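Tips > Workshop > Metal surfaces

Cleaning scratched steel trays and bench tops

A metal tray in the workshop gets scratched very soon, and this is normal. Small scuffs do no harm, but dirt and old oil stay in them and then they mark your work.

First brush out all the swarf with a soft brush. Never use your bare hand. Then mix 14 ml of washing-up liquid in warm water and wipe along the scratches, not across them. Dry the tray at once with an old towel. 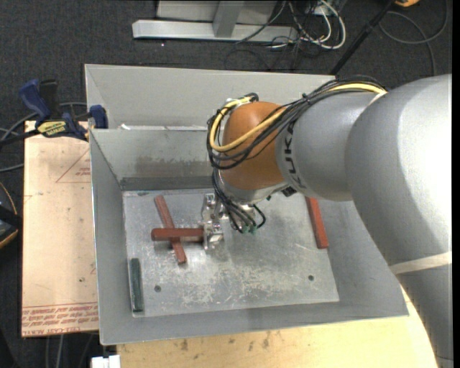
Kirsty Mackay finds that soap alone did not help with her old bench top in Grutton, and she had to leave white spirit on the marks for 6 minutes before wiping. I tried it also and it works well on dried cutting oil. Please open the window first.

For rust spots, take wet paper of 200 grit and press lightly. Finish with a thin coat of wax. In my garage the wax lasts up to 14 weeks, in a damp shed it will be less.

Contact | Copyright Troratley Workshop Tips | Back to top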